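Selley Oral History Project
Progress report to the Aerts Fund, second period
Prepared by Anderson Andrade, project coordinator

Where we are

The short version is that we are behind on transcription, ahead on recording, and on budget in a way that makes me nervous. When you gave us the grant, the plan was to collect the memories of people who worked at the Voditz cannery before it closed, get them typed up, and put them where the town could read them. The first part has gone so well that it is causing trouble for the other two.

We have recorded 614 minutes of interviews in this period. The application promised 10 interviews for the whole grant, and we passed that number in April. Word got around that we bring pastries. I would like to claim a more scholarly reason for the turnout, but I have read the sign-in notes.

The recordings

Most interviews took place in people's kitchens, which was their choice and a good one. People remember more with a cup in reach. They also run the dishwasher, so the sound quality varies. Our strongest session so far covers the 1 a.m. shift during tomato season, told by two sisters who disagree on every detail including which of them was there. We have kept both versions and will publish them side by side.

The weakest session is an hour and a half on the parking lot. It has been cataloged with the same care as the rest.

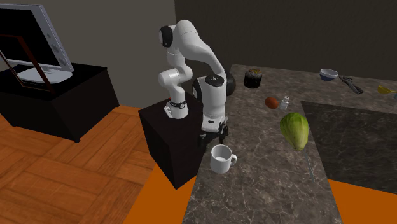 Transcription

The software we budgeted for handles a single calm speaker very well. Cannery families do not supply many of those. It turned "the retort room" into "the retired groom" all the way through one interview, and for several pages I thought we had found a scandal. Each transcript now gets a full pass by ear, which takes far longer than the half day I wrote into the plan. That estimate was mine and I would like it forgotten.

As of this report, finished transcripts come to 1,351 pages' worth of scans, drafts and corrected copies in the shared folder, and yes, a good share of that is the same interview saved under different names. Cleaning up the folder is on the list for next period. It was also on the list for this one.

Money

We have spent $855 on travel and supplies, against a higher figure in the budget. The savings come from interviewing people who live within walking distance of each other. I am asking to move what is left in the travel line over to transcription, where it would pay for a second pair of ears. The form for this is attached, filled out twice, as the first copy asked for a code we don't have.

The Nustska letters

One thing that was not in the plan: a family in Nustska, where several of the early workers came from, has offered us copies of letters sent home from Selley in the cannery's first years. They are funny and homesick and mostly concerned with the price of shoes.

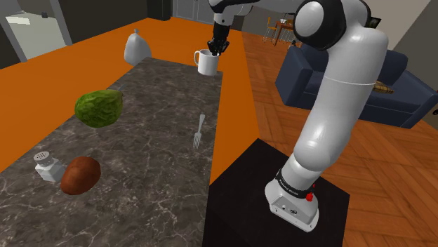 The letters need a translator before we can say how much of them belongs in the collection. I have seen enough in rough translation to want them. One writer describes the foreman at such length, and with such dislike, that we could probably pick him out of a crowd. His grandson is one of our interviewees - a kind man who remembers him as a saint - so we will be having a conversation about that before anything goes online.

Next period

The public listening evening stays on the calendar, though it may move from the library to the church hall, which has worse chairs and better parking. (See the hour and a half mentioned earlier.) Recording is closed to new names apart from three people in their nineties, who have been told they can call me whenever they like and have taken me at my word.

I expect to send you the first complete batch of transcripts with the next report. If the reallocation is approved I would drop "expect" and say "will."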